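Stud-and-tube bricks

From the Fusach hobby encyclopedia, entry by Mio Hattori

A stud-and-tube brick is a small moulded plastic block with round bumps (studs) on the top and hollow tubes underneath. Push one onto another and the studs get squeezed between the tubes and the walls, and there they stay until you pull them apart or lose a fingernail trying. Most people just say LEGO, after the Danish firm that patented the tube version in 1958, but plenty of other makers sell bricks on the same idea, so I'll stick to the plain name where I can.

I've been building since I was small and I've been editing this entry for ages, so please forgive the bits where I wander off. The older version was very dry and Fumiko Minami asked me to make it sound like somebody who likes the stuff had written it. I do like it!

How the grip works

The trade word is "clutch". When two bricks meet, the plastic gives a tiny amount and then tries to spring back, and that push is what holds them. Too little give and the brick won't go on at all, too much and your tower falls over when a lorry goes past. This is why the moulds have to be so exact. Bricks are mostly made from a plastic called ABS, which is tough, shiny and keeps its shape well when it cools. Older bricks, from before the early sixties, were often made from cellulose acetate, and those have a habit of warping (I have a red one that looks like a crisp).

Before the tubes came along, bricks were hollow underneath. They stacked all right, but the hold was poor, and if you picked up a house by its roof you tended to be left with just the roof.

Plates, tiles and baseplates

A plate is a third of the height of a brick, so a stack of three plates comes level with one brick. A tile is a plate with no studs on top, handy for floors and pavements. A baseplate is the big thin sheet you build on. The classic kind has studs on top and nothing underneath to grip with, so you can't clip it down onto other bricks, and that catches out a lot of beginners. The common grey square has 48 studs along each side and the common green one has 32.

Baseplates bend. Store them flat, out of the sun, and don't lean them against a radiator like I did. If one has gone bowed, a week or so under heavy books will sometimes bring it back - sometimes it won't, and then it's a hill.

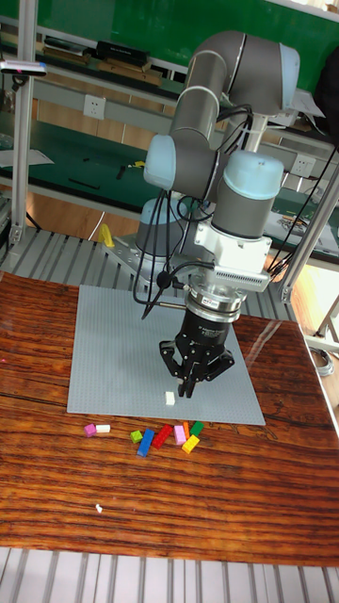 Can you build straight onto a table without a baseplate?

Plenty of people do, and for small models it's fine. A baseplate earns its keep once the model is wide, with lots of separate walls that need to stay lined up, or when you want to carry the whole thing to another room.

Sizes and names

Builders name parts by their studs, shorter side first, so a "two by four" is two studs wide and four long. The distance from the middle of one stud to the middle of the next is 8 mm, and a standard brick is 9.6 mm tall without its stud. Those two numbers don't match, which makes sideways building a lovely puzzle. The usual trick is that five plates stacked up come to 16 mm, exactly the width of two studs. Rizal Saragih has a whole notebook of these sums and I've borrowed from it shamelessly.

Sorting and cleaning

By colour or by shape? I sort by shape. A black axle in a tub of black bits is very hard to find, whereas a black axle in a tub of axles jumps out at you. Sveva Carbone sorts by colour and her shelves look far nicer than mine, so take your pick.

For washing, use lukewarm water (no hotter than 40 degrees) and a drop of washing-up liquid, then let everything dry on a towel. Keep it out of the dishwasher and the tumble dryer. Stickers and anything electrical should stay out of the water as well.

Big builds

My own largest model is a harbour with 1217 parts, on 4 baseplates, and I still haven't finished the crane. Kiều Châu built a castle gate out of 133 grey pieces that looks better than the whole harbour, and it fits in a shoebox.

See also: clutch; sideways building; brick separators; yellowed plastic

Last edited Oct 10, 2020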